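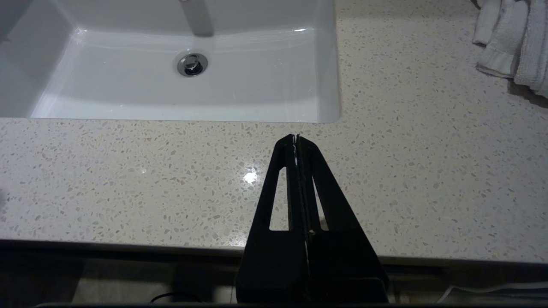

How do I get limescale off a kitchen sink without wrecking the worktop?

Posted by Wenjie Cui, 24th April

We moved in last October and the water round here is dreadful. I've got a chalky ring round the plughole that just laughs at washing-up liquid. My mum swears by neat vinegar left overnight, but the worktop is a speckly stone sort of thing and I'm scared of dulling it. I did buy a tub of Fevura paste and it smelt lovely but did nothing! Any ideas?

Hukance

Go easy with the vinegar, especially near the stone. I use 100 ml of white vinegar with 70 ml of warm water, soak some kitchen roll in it and lay that on the ring only - ten minutes, then rinse like mad. Dry the worktop straight away if you splash it.

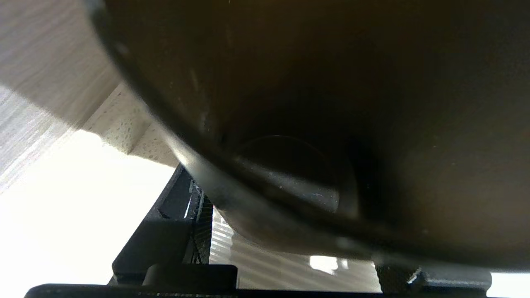

I do it once a fortnight, usually after the Sunday-roast sort of washing up when everything's out of the way. Oh, and wiping the sink dry at night helps more than any cleaner I've paid for (my other half thinks I'm mad).

Skilelton

Get a water softener. Ours was £799 fitted, best money we ever spent.

Cao

Citric acid, 2 teaspoons in a mug of warm water. Same warning about the stone though. Did you ask what it's made of?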